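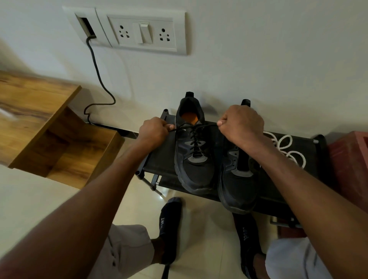 Laces, Shoes and the Small Rack by the Door

The hallway item for this newsletter was supposed to be about coats. I changed my mind in the last week, when I took the laces out of almost every pair of shoes in our home and put them back in. It took one full evening and a piece of the next morning. I learned some things I would like to share with the readers of the Trerton Household Letter, and coats will have to wait until the weather is colder.

I must say first that I am not an expert. I worked for two years in a shoe repair shop called Bivier when I was young, in another country, and my work there was mostly to sweep, to polish and to change laces. So laces are the one part of the shoe about which I have an opinion.

Why take them out at all

Most people change a lace only on the morning when it breaks. This is the worst time to do it. You are late, you have one shoe on, and the only lace in the drawer is brown and too short. If you take the laces out two times a year, for example in March and again before the autumn, you will see which ones are tired before they break. A tired lace is thin and fuzzy at the place where it goes through the top eyelets, because there it is pulled the hardest. Hold it between your fingers and slide it along. You can feel the weak place better than you can see it.

The second reason is dirt. With the laces out, the tongue can be pulled forward, and then you find all the sand that you brought home from the summer. In mesh sneakers there is a lot of it. I use an old soft toothbrush and brush from the toe up to the collar, dry, before any water touches the shoe. Wet sand only goes deeper in the mesh.

The insole I take out too, if it is not glued. Some of them are glued only at the heel, and you should not force those. A bright insole shows the dirt very honestly, which is a good thing, although it can be unpleasant.

Washing the laces

I put the laces in a small bag with a zipper, the kind for socks, and they go in the washing machine with the towels. Black laces I wash by hand in a bowl, with a little dish soap, for 15 minutes. Then I rinse them until the water is clear and hang them over the edge of the bathtub. Please do not put them on the radiator. The plastic ends can become soft and split, and after this you will fight with every eyelet.

If the plastic end has already come off, there are some old ways to repair it. In the shop we dipped the end in clear nail polish, rolled it between two fingers (with gloves) and let it dry overnight. Clear tape also works, but it comes off after some weeks. A candle works with synthetic laces only, and I do not recommend it in a hallway with coats.

How I put them back

Everybody has their own way and I do not want to start an argument. For sneakers that are worn every day I use the plain crisscross. It is easy to loosen, it holds the foot evenly, and a child can learn it.

Begin at the bottom pair of eyelets, near the toe. Push both ends through and pull the lace until the two sides have the same length. Now stop and check this. Bring the two ends together above the shoe and look if they meet. If one side is longer by the width of a finger, you will have a very strange bow at the end, and you will have to begin again from the bottom. I have done this more times than I want to write here.

Then cross the laces and go up, one pair of eyelets after the other. Always put the same side on top. In the shop the owner would send a shoe back to me if the left lace was over the right in one row and under it in the next. The customers did not notice it, I think, but he did, and now I notice it also.

Do not pull each row very tight while you are going up. Leave them a little loose, so that the tongue can still move. When you reach the top, take one end in each hand and pull outward to the sides, slowly. If you pull straight up, only the top rows become tight and the bottom ones stay loose. After this, put one finger under each row from the toe to the top and pull the extra lace upward. Then pull outward one more time.

With thin laces I go slower. A thin round lace slides very easily through the eyelets, and if you let go of one end it comes back out of the last hole immediately. It also opens by itself when you walk, so a double knot is wise. Flat laces are more patient, but they twist, and you must smooth them with the thumb at each crossing.

The length question

A reader wrote to us after the spring letter and asked how to buy the correct length. The best answer is to measure the old lace, if it was comfortable. Lay it flat next to a tape measure and do not stretch it. If there is no old lace, count the pairs of eyelets. The small paper guide from Khasawneh, the haberdashery next to the pharmacy, is good for this and they give it away at the counter. I keep mine inside the shoe cupboard door. Their laces are also good, and a plain black pair was 2 dollars when I was there last.

When a lace is too long, do not cut it on the same day. Wear the shoes first for a week. Laces that look too long on the rack are often correct when there is a foot inside.

About the rack

Some of you have asked where to do this kind of work. I do it at the rack, and I do not carry the shoes to the kitchen table. A low rack against the wall is a good small workbench. The shoe stands with the heel to the wall and the toe to you, and this is the same direction in which you will tie it on your own foot. At the table I always put the shoe sideways and then I cross the laces in the wrong order.

A rack with a fabric top on a metal frame is light and does not cost much. It has one weak point, and this is that the fabric goes down in the middle if you put heavy boots there. I would put the boots on the floor and keep the top for sneakers and light shoes. Grit collects on the fabric, so lift the shoes every week and wipe it with a damp cloth. If the rack moves on a smooth floor, put small felt or rubber pieces under the legs.

The top of the rack is also the place where things are left. In many homes you will find there a coil of cord, some keys, a letter from the bank. I do not think this is a terrible thing. But if a long cord lies next to shoes which are waiting for their laces, move it away before you begin. I once threaded half a shoe with the wrong string while I was talking on the telephone.

Please think also about what is on the wall behind. Near many front doors there are the light switches, and people press them with a hand that has just touched a shoe. Wipe the switch panel with a cloth that is almost dry, never wet, and do not spray anything on it. On a white panel the marks are easy to see, and on a white wall too. If the heels touch the paint, pull the rack a little forward. It will save you a tin of paint in some years.

One shoe at a time

My last advice is about order. When I began, I took the laces out of 11 pairs together and made a nice pile on the floor. It was a mistake. Black laces look the same until you try to use them, and I needed a long time to find out which ones belonged together. Now I unlace one pair, tie its two laces together with a loose knot, and put a piece of masking tape with a word on it: "running," "garden," "rain." When the laces are clean and dry, I finish the first shoe completely before I touch the second one. The first shoe stands next to the second, and I can look at it if I forget how many eyelets I used before. Many sneakers have an extra hole at the top which you can use or not use, and it is not comfortable when the left foot and the right foot have a different answer.

If there are laces left over that are still strong, keep them. I use them to tie tomato plants, to close the bag with the Christmas lights, and to hang the gardening gloves. The ones that are fuzzy can go away.

Short notes

The Detano fabric brush from the last letter is again in stock at the hardware store. It is too hard for mesh, so please use it only on doormats and on the soles.

The shoe swap for children's sizes will be held again in the autumn. Bring the shoes clean, with laces in them, and tied together as a pair. Last time there were more than 59 pairs, and several of them were separated before the afternoon.

If you have a good method for laces that always open, please write to the letter. I will print the ones that I can make work on my own shoes.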